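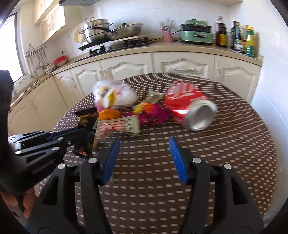 # Chapter 3: The Table After the Snacks

I learned to clear a table from my aunt, Jadwiga Wilczyńska, who ran a small guest house in Hedimdale and could not bear a crisp packet left out overnight. I was nine and thought clearing up meant picking things up until there weren't any left. She let me do it my way once, watched me carry one wrapper at a time to the bin (six trips!), and then handed me a carrier bag.

So we're starting with the kitchen table, and with the most ordinary mess I know: a drinks can, some snack wrappers, a box and a plastic bag, all gathered on a dark patterned cloth. You'll have met it at home. I meet it most evenings, and I still enjoy it, because it's quick and you can see the cloth come back as you go.

## What you will learn

By the end of this chapter you should be able to:

- sort a small heap of packaging before you move any of it
- choose what to pick up first, and say why
- leave a tablecloth fit for the next meal

## 3.1 Look before you lift

My sister Celina grabs. She has always grabbed, and she's usually finished before me, but she also drops things on the way to the bin and has to go back for them. I like to stand still for a moment first. What's stiff and what's floppy? Is anything lying on top of something else? A can that has already been crushed, like the red Coca-Cola one here, won't roll off as readily as a full round one, but there may still be a drop inside, so I keep the open end up when I lift it and tip it out over the sink.

Wrappers are another matter. Crumpled ones hold crumbs in their folds, and if you pinch them in the middle the crumbs go everywhere. Take them by a corner or along the sealed edge, that stiff zigzag strip at the end of the packet, and keep them level until they're over the bin. I spent years pinching.

## 3.2 A bag is a bin that moves

If there's a plastic bag in the heap, don't throw it away first! Check that it's empty and hasn't split, open it out, and use it for the rest. Small wrappers go in at once. Flattened boxes I keep to one side, and the can as well, as both go in the recycling where I live. Your own council may do it differently, so look up the list before you try the exercise at the end of the section.

## 3.3 The cloth

A busy pattern is kind to crumbs, and by kind I mean it hides them. On a dark cloth with little white dashes I don't trust my eyes at all. I run a flat hand over it, from the far side towards me, and catch whatever comes off the edge in my other hand. On a round table you'll need to walk round a bit as you do it.

Before you read on, clear your own table once in your usual way and jot down the order you did it in. Keep the note handy, as we'll come back to it in section 3.4.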